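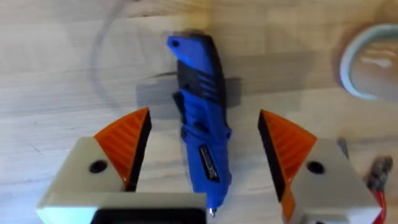
The purchasing office at Vatham wanted to know why the second cell had to be on the same form as the first, and whether the form could be returned by four. It could not. The form had a box for quantity and a box for unit cost, and no box for the fingers.

I had been asked to write the equipment plan in January. The plan was to cover one cell for the rotary tool work, with a second to follow if the first paid its way. My predecessor had left a folder called Cloveck Final, and inside it another called Cloveck Final Use This. Both held the same quotation from Leclerc, with different totals. One included delivery to the Warkby site. The other included delivery to Cloveck, a building we had given up.

I rang Leclerc and was put through to sales.

"The arm is a standard item," the voice said. "The lead time is on the sheet."

"And the fingers?"

"Fingers are by others."

"Which others?"

"You, normally."

I wrote this down under Assumptions.

The fingers were the part of the plan I understood best, having printed most of them. The housings were cheap and the pads wore out. A pad was good for up to 1797 cycles before the edge began to let a tool turn in the grip, and after that it had to be changed, along with its opposite number. The housings lasted longer unless somebody overtightened the screw. I put down 78 pads for the year, with the pairs bagged and labelled, and a line for screws.

Purchasing struck out the line for screws. Screws were a consumable and belonged to the workshop. The workshop said that screws fitted to capital equipment were capital. I moved them to a footnote, where they were approved.

The main argument was over the bench. The Leclerc quotation assumed a steel one, bolted down, at a cost of 1122 before fixings. I proposed to keep the wooden one. It was level and already paid for, and it did not throw light back at the wrist camera. In reply I received a paragraph on stiffness, copied from a standard for machine tools. I measured the deflection at the working corner with a dial gauge, sent the reading, and heard nothing for nine days. Then the bench appeared in the revised plan as Table, existing, at nil.

By then I had started staying late at Warkby. There was no need for it. The plan was a document of eleven pages and I could have written it at home. But the cycle times in section four were mine, and I did not trust them until I had sat beside the arm and heard each one. The approach was slow. The close was quick. Between the two there was a short wait in which the controller compared what it saw with what it had been told to expect, and I found that I held my breath for the length of it. I timed that as well. It came to less than the wait on the Leclerc sheet, so I used theirs.

At ten past seven one evening the heating went off, and I went on logging in my coat. A tool set down near one finger and far from the other was still picked up, but the near pad touched first and dragged it across before the far pad met it. That was extra wear on one side. It meant the pairs would not wear as pairs. I worked the figures again with the left and right pads counted separately and found that 78 was too few. The proper number was 100.

I knew what would happen if I changed it. The total would move, the total was on the cover sheet, and the cover sheet had been signed. A new signature meant a new form. The man who had left the Cloveck folders must have reached a point much like this, and I thought I could see now why there were two of them.

I changed the number. I wrote a note beneath the table giving the reason in two sentences, and sent the plan to Vatham at twenty to nine.

The reply was there in the morning. It said the increase in pads had been noted and the form would need to be reissued. It asked whether, as the document was being opened again in any case, I would like to add the second cell now.

I made a new folder and spent some minutes on the name. Then I rang Leclerc to ask what delivery would cost for two.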